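How does a robot know where its hand is?

Shut your eyes and touch your nose. Easy! You didn't need to look, because your brain keeps track of where your arm is all day long. Robots can't do that until somebody writes a program for it, and writing that sort of program is my job here in Grerncombe.

The one I work on is called Udus. Its whole purpose is to answer one question, over and over again: where is the gripper now? (A gripper is a robot's hand. Ours has two jaws that pinch, a bit like a crab's claw.)

You might think we'd tell the robot, "Move your hand here, now there, now close it." We tried that with a tea towel once and it took me until Wednesday to write the instructions. Folding is fiddly! So we do it the other way round. A person holds a pair of grippers and does the job, and Udus watches and writes everything down.

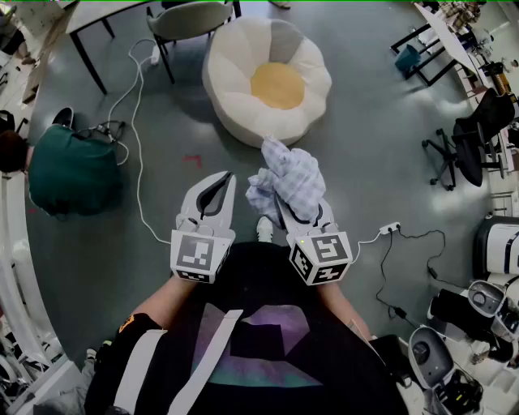 The right-hand gripper has got hold of a checked cloth. Look for the black-and-white squares on both grippers.

Those squares are my favourite bit. They're called markers, and each pattern is different, so when Udus spots one in a video it can say "Aha, that's number 95!" and know which part of which gripper it's looking at. Then it does some clever measuring. If the square looks small, it must be far away. If it looks squashed, like a plate seen from the side, it must be tilted. Put those clues together and you've got the gripper's position.

What if a sleeve or a bit of cloth gets in the way? Well, that's why there's more than one square on each gripper. If Udus loses one, it hunts for another. If it loses the lot, it makes a sensible guess from the way the hand was moving a moment before. Sometimes the guess is dreadful. In February it decided my left hand had gone through the ceiling.

After that, a second program called Nostarau takes over. It studies the recordings (we've got 224 of them so far) and looks for what they have in common, so it can plan moves of its own for a cloth it hasn't met before.

Want to try it? Draw a black square on a piece of card and ask a friend to hold it up across the room. Get them to tilt it, turn it and walk towards you, and say out loud how the shape changes each time.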